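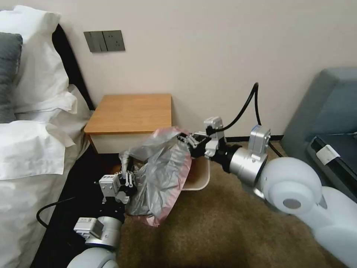
Home Projects Docs Downloads Contact

# Dradix Chores: trash bags, beds and other soft things

Last updated 12th June

Can a machine do your chores yet? We started Dradix Chores to get a straight answer, one small job at a time. The short version so far: some of them, slowly, and a lot better than we expected when we began!

This README covers the bedroom part of the collection. The kitchen and workbench parts have their own files.

## What's in it

Two-armed recordings of everyday bedroom work, done in furnished rooms at our Amville site. There are 14 tasks, with up to 50 episodes each. Among them:

- handling a bin liner at a small trash bin
- straightening a pillow
- pulling a duvet up to the headboard
- picking clothes up off the carpet
- wiping a nightstand
- moving a glass from the nightstand to a tray

The rooms were left the way people live in them. Chairs have things on them, cords hang where they hang, and the bin is wherever it ended up after the last person used the room. We think this matters more than anything else in the set.

## Why we love the trash bag

If you only look at one task, make it `bin_liner`. A plastic bag is light, shiny and never the same shape twice. It folds over its own edge and hides the opening. Both grippers have to hold it at once, one keeping the mouth open while the other pulls, and if either lets go you're back to the start. People do this half asleep. For a robot it's a real workout, and watching an episode where it goes well is a joy.

It also shows where things stand. Rigid objects are mostly fine now — the glass and tray task got to 70 percent in our own runs with the baseline policy. The liner is far behind that, and the duvet is worse (it drags the pillows along with it, every time). We've left the failures in, marked as failures, so please don't filter them out before having a look.

## Layout

Each episode folder holds:

- `head/` color video from the head camera
- `joints.csv` positions for both arms and both grippers
- `events.csv` start, end, drops, regrasps
- `note.txt` one or two lines from the operator, sometimes more when the day was long

Left and right always mean the robot's own left and right. Timestamps are in seconds from the start of the episode. A few of the early `events.csv` files have no regrasp column; treat it as blank.

## Getting started

Unpack the archive, then run:

 python check.py --part bedroom

It prints a line for each task and complains about anything missing. If you trained on the Zomel format before, `convert_zomel.py` will read these folders directly, but it skips the notes.

## Known problems

- Glossy bags throw bright patches that move with the folds. Depth estimates from the video get jumpy there.
- The arms often block the view of the bin. Use the joint data to fill in.
- In 2 episodes of `duvet_pull` the video runs longer than the joint log. Trim to the log.
- Rooms are all carpeted. We'd expect trouble on bare floors, where a light bin slides.

## What's next

A second round is planned for October, in the Fairclough apartments, with different beds, bigger bins and paper bags as well as plastic. We also want tied bags, meaning the full job from full bin to knot to fresh liner. No policy we've tried gets through the knot.

## Use and credit

Free for research and teaching. Please cite it as "Dradix Chores, bedroom part" and say which tasks you used. If your robot gets a liner on in one go, send us the video — we'll put it up on the screen at lunch.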